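Pot lid
Last updated: October
Reading time: 1 min
Filed under: Kitchen basics, Cookware

A pot lid is the cover that sits on a cooking pot and keeps the steam in. I've been keeping these kitchen pages for years and I still think lids get skipped over - people will talk pans all day long!

Most lids are metal, glass or clay. Steel ones take a knock well, and glass ones let you peek at the rice without lifting anything (I always lift it anyway). Clay lids tend to be heavy, so they stay put when the pot boils hard.

A lidded pot comes to a boil faster and uses less fuel. For a slow stew, I tip mine open a crack after 90 minutes so the sauce can thicken.

Size is measured across the rim of the pot, and a lid that's a hair too small will drop right in. My Lenlow pot lost its own lid in a move, and I ended up borrowing one from a Jernia set that fit just fine.

Knobs are the part that gives out first. They're usually held on by one screw from underneath, and it works loose over time. 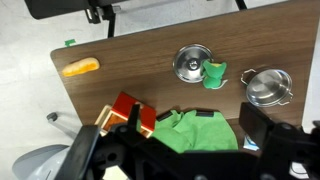 A quarter turn with a screwdriver fixes most of them, and new knobs are sold on their own if the thread is worn.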